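2 Before You Order: Planning and Budgeting

Read this chapter before you sign anything. It assumes you have a room, a sum of money and a list of jobs for the Giltton two-arm table, and that at least one of the three is smaller than you would like.

2.1 Choosing the jobs

1. Write down the objects you expect to handle in the first year. Toy vegetables and dinner plates are a respectable start. Wine glasses can wait.

2. Put each object into one of the Gelitz grip classes (see the table in Appendix B). If it fits none of them, ask before you order special fingers. Special fingers are not returnable.

3. Strike out anything over the payload limit of your chosen arm. The limit includes the gripper, a fact most often discovered after delivery.

Note: Plates need more planning than they look. Allow for a rack if you want any of them standing, and keep one or two lying flat for practice.

2.2 Measuring the room

4. Measure the table, then the floor on every side of it. The arms reach past the edge when they feel like it.

5. Allow 57 cm of clear floor beyond the table on the working sides. Cables, spare parts and people's bags will all try to live there.

6. Choose a table covering with some grip to it. A carpet-type covering costs little and keeps round things from setting off on their own. Budget for a second piece. 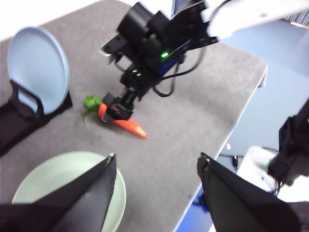
Planning Guide, Issue 15, page 8

With a carrot in the jaws and cables looping down from the wrist over the covering, the space between one plate and the next is soon spoken for. Lay out your own objects on the real table, at their real distances, before you settle on a size. Drawing them on squared paper is also allowed, but squared paper has no cables.

2.3 Adding up the cost

7. Start with the quoted price for the arms. Admire it. You will not see it again.

8. Add the grippers, wrist cameras and mounts. The Fistden wrist kit is priced per arm, so a two-arm table needs two.

9. Add 347 for each spare set of fingers, in whatever currency your quotation uses. Order one set per arm.

10. Add 2000 for installation and the first service visit. If your building has stairs and no lift, ring the Yupanqui delivery desk first and mention the stairs early in the call.

11. Set aside a sum for props. It will be small, and somebody in accounts will still ask why the robotics budget has bought a carrot. Keep the receipt.

CAUTION: Do not save money by leaving out the emergency stop for the second arm. The order form will let you. The installer will not, and the return visit is charged at the full rate.

2.4 Timing

12. Send the order by October if you need the table running before spring. Lead times are given from the day we receive a complete form – forms with "TBC" in the voltage box are not complete.

13. Book the installer for a morning start. Visits beginning after 2 pm tend to become two visits.

When the form is filled in, go on to chapter 3, Unpacking.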